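Sports Media and Data, Unit 4
Reading a league table

Handout for the January group. Read it before the seminar and bring a calculator.

1. Points and order

Most football leagues give 3 points for a win, one for a draw and none for a defeat. Teams are listed by points. When two teams are level, the rules of the competition decide what comes next. Some use goal difference first, others the results between the two teams. Always check the rules for the season you are working on, as they change.

2. Worked case

In the Trivuveck league, Nemari and Ponoton both finished on 40 points. Nemari had the better goal difference. Ponoton had won both meetings. Under goal difference Nemari are placed higher, and under head-to-head Ponoton are. The table printed in the season guide uses goal difference.

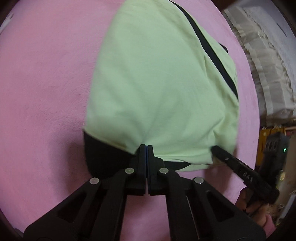 Fig. 2. Pale green garment on pink plush fabric, with a black gripper.

3. Goals per match

Divide total goals by matches played. The Trivuveck season had 227 goals. If a match was awarded without being played, leave it out of both figures. Kowalchuk were awarded one such match, and sources differ on whether its goals count. One gives a season total of 215 because it also leaves out the play-offs. State which total you use.

4. Common mistakes

Mixing home and away columns.
Counting shoot-out penalties as goals.
Taking a table during a round, when teams have played different numbers of matches.

Exercise for next week: redraw the top half of the table under head-to-head rules and note every place that changes. One side of A4, handed in on paper.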